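How Do You Buy a Robot?

Money and Machines, part 4
For readers aged 8 and up

Suppose your town library wants a robot. It would take returned books out of the bin and put them on the right trolley, all day long, without once stopping to read the good bits.

Fine. How do you get one?

You might think somebody goes to a robot shop, points, and carries it home under one arm. Grown-ups would love it to work like that. Instead they hold meetings, and the meetings have biscuits, and by the time the biscuits are gone somebody has made a list.

Let's follow a pretend-sized budget through a library in Akande and see where the dollars wander off to.

What is the job?

The first question has no robots in it at all. What do you need done, and how often?

The Akande library gets 400 books back on a busy day. A person can sort those, but it takes most of the morning and it's hard on the back. So the job is sorting books from a bin, six days a week. Write that down in one sentence. If the sentence gets long and starts to include making hot chocolate, cross bits out until it's short again. Every extra job costs extra money, and hot chocolate near library books costs more than you'd think.

What comes in the box?

Less than you hope. A robot arm is often sold as just the arm. It's a bit like buying a bicycle and finding out the wheels are in a different catalogue.

Here are things that may be sold separately:

The gripper, which is the robot's hand. Thick books, thin books and picture books with floppy covers all need holding in different ways.

The cameras. Many robots wear a small one at the wrist, so they can look at whatever the hand is reaching for.

The stand. An arm has to be bolted to something heavy, or it will fling itself about like a toddler in a supermarket.

The software, which is the set of instructions it runs on. Some of it you pay for once. Some of it you pay for every single month until you are old.

The safety gear, such as a fence, or a sensor that makes the arm stop when a person wanders too close.

Three prices, one robot

When you ask a company what something will cost, it sends you a quote. This kind of quote is a letter with a price in it, and it's usually good for a set number of weeks. Sensible buyers ask for more than one.

Akande's library asked two companies, Elter and Isora. Elter's price was lower, and everybody cheered. Then somebody read the second page. Elter's price left out the gripper, the delivery and the person who comes to set it all up. Isora's price had all three in it. Once the missing bits were added on, Isora was cheaper.

The moral is to read the second page. Grown-ups forget this all the time, so feel free to remind them. They enjoy it.

Renting for a while

You don't always have to buy. Isora lets people rent a robot by the day, which is handy if you aren't sure. Its price is $325 a day, so a trial of 12 days costs $3,900. (Check that on paper. We'll wait.)

That's a lot of pocket money. It's also a lot less than buying a whole robot and discovering that it can't pick up an atlas.

The costs that turn up later

Ask anyone who owns a dog. The price of the dog is the small part.

Robots don't eat, but they do wear out. The rubber pads on the gripper go smooth and need replacing, and at Akande a new pair is $129. Cables get tired from bending. The arm uses electricity. Somebody has to be trained to look after it, and that person needs time away from their other work. There's also a yearly check, which the library has put down for March, when the building is quiet.

Put all of that in the budget from the start. Then add a bit more for surprises. This part of a budget has a proper name, contingency, and you can use that word at dinner to alarm your family.

What does the robot have to look at?

Cameras deserve a line of their own on the list. A person sorting books uses their eyes and hardly notices. A robot only gets the pictures its cameras send it, and from the wrist a picture can be as plain as a grey wall with the faintest pink smudge in it.

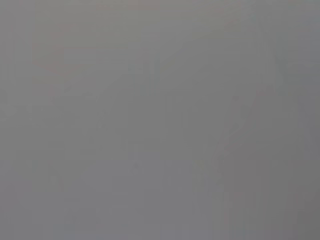

Joaquín Leiva would spend the money in a different order: he wrote to us that a library should pay for good lights and a second camera before it pays for a faster arm, and that he'd happily take a slow robot with a decent view. He also thinks we were too kind about monthly software fees. We've passed this on to the monthly software fees.

A second camera is usually fixed up high, looking down on the whole table. It adds to the bill, and so does the bracket to hold it. Lights are cheaper. Ask for both prices and write them on separate lines, so that you can drop one later if the money gets tight.

Try it yourself

Pick a job in your house or classroom that happens over and over. Putting pencils away is a good one. Now write a budget for a robot to do it.

Write the job in one sentence.
List every part the robot would need.
Guess a price for each, then ask an adult to guess too, and see whose is sillier.
Add what it will cost to look after for one year.
Add some contingency.

Last of all, work out what it would cost to pay your brother or sister to do the job for a year. Keep this number somewhere they won't find it.

Words to know

Budget: a plan for what you'll spend.
Quote: a price a company offers you before you decide.
Contingency: money set aside for surprises.
Gripper: the part of a robot that holds things.

Next time: Claltow's swimming pool needs a new pump, and three people want it to be blue.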